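October, Standthorpe hall, sink station

Picked up again at the bathroom counter task after the Badlow batch came back. Running total before today was 2641 episodes across all stations. Target for this one is 400, split between toothbrush into mug, toothbrush into cup, and bottle moves.

Started 14:00. First 18 takes thrown out, jaw offset was still set for the kitchen task. Re-zeroed and went again.

Notes for Fukuda side: the frosted cup is the hard one. Tracking drops when the gripper comes in low over the basin — keep the approach high and slow down before the jaws close. Also vary where the bottle stands, we had it in the same spot far too often last time.
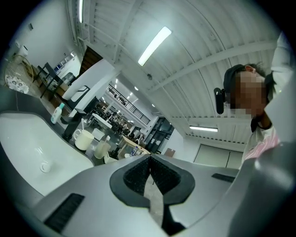 Gripper view at the sink, jaws almost closed. Mug and frosted cup each with a toothbrush, bottle with the teal cap left of the faucet.

To do: swap cup and mug positions, redo labels on the Zinerano sheet, charge both packs.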